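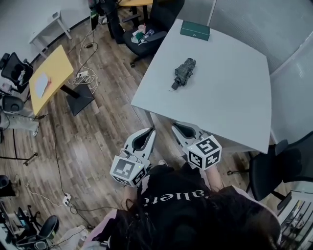
*The umbrella on the grey table, green box at the back.*

16 January 2025

I'm in the second week of sorting out the workroom at Tolcombe, and the main thing I've learned so far is that a chair with something on it is no longer a chair. We have enough chairs. The trouble is that when you want to sit down you have to move a cup, a bottle and whatever packaging has ended up on the seat, and the only place to move them is a table, and the tables are what I'm trying to clear.

So I've been going one surface at a time. The big grey table was first. I wanted it down to things that were waiting for a decision, and the umbrella has been waiting the longest. It's a dark grey-green one with a short handle. It came in before Christmas, when we had those afternoon storms every second day, and it has moved between the table, the floor and the windowsill ever since. I asked in the group chat whose it was. Two people said it might be theirs and then neither of them took it home.

I'm not good at folding umbrellas. I shake the fabric out, get impatient and wrap it any old how, and the panels bunch up in the middle. Birsen Yazıcı showed me how she does it, which is to pull each panel out flat like a page, lay them all over in the same direction, and then turn the handle with one hand while the other hand holds the fabric snug. The strap goes on last. It takes a minute. I've done it properly twice now and both times somebody opened it again the same afternoon.

The green box is a different matter. That one stays on the table for now. I've been using it for the small stuff that belongs to the room: the spare keys, the good scissors, the tape measure, the batteries I've tested. I put it along the far edge so it doesn't get used as a place to rest things, although I came in on Monday and there was a sandwich on it.

The desk with the yellow top is next. I had a go at the drawers there last Friday and gave up after the first one, which was mostly takeaway cutlery and instruction booklets. There was a booklet for a Dranex fan heater in there. We don't have a fan heater. Duygu Başaran thinks it went to the Keskin office when they shifted, and she's probably right, so I've put the booklet in an envelope for them and the envelope is now one more thing sitting around.

Here are the rules I've settled on, more or less:

- Cups go back to the kitchen at the end of the day, including pink ones.
- Bottles get emptied or taken home.
- Packaging gets flattened on the spot. If you might need to return the item, write the date on the box and put it on the rack.
- Cloths get folded or they go in the wash.
- Bags live on the hooks by the door.

I printed these and stuck them up near the switch. Duygu told me the font was too small, so I did them again.

The rack is the white wire one. I had thought about getting rid of it because it's ugly and things with small feet tip over on the wire. I priced up a proper Dorker cupboard instead, and with delivery it came to more than I wanted to spend on a room I don't own. A piece of board cut to size would do nearly the same job. My brother-in-law has a saw and offered to cut it if I give him the measurements, so I need to find out who's had the tape measure out of the green box.

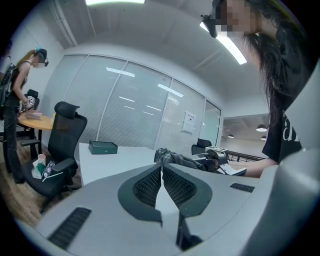 *White desk with the plaid cloth, round table over to the left.*

I've left the round table more or less alone. It's the nicest piece in the room, light timber, and people treat it better than the others. It only ever seems to gather a small stack of flat things, and a small stack is fine. I did give the top a wipe with some oil soap. I was expecting a ring from the pot plant that used to live on it, but the ring came off with a bit of rubbing.

The plaid cloth I keep going back and forth on. It's grey and black and somebody left it behind after the November lunch. I washed it, I folded it, and it has spent most of its time since on one desk or another in a heap. It's a decent cloth and I'd like it to be used for something. Birsen suggested cutting it up for dusters, but that feels like a waste. For now its official place is the second shelf of the rack, under the tea towels.

What's left on my list:

1. Clear the chair seats, all of them, on the same day, so the stuff can't just migrate to the next one along.
2. Finish the drawers in the yellow-topped desk.
3. Measure the rack for the board.
4. Post the heater booklet.

The first one is the big one. I tried doing a single chair last week and by the afternoon it was full again – different things, same chair. I think it's the one nearest whatever you happen to be doing that cops it. A tray might help. I've got an old baking tray at home with a dint in one corner that I could bring in, and if the small things are all on the tray at least you can lift them off in one go and sit down.

I've allowed myself until the end of January. The umbrella goes to the op shop on the last Friday if no one has claimed it by then, and I've said so on the list by the switch, in the larger font.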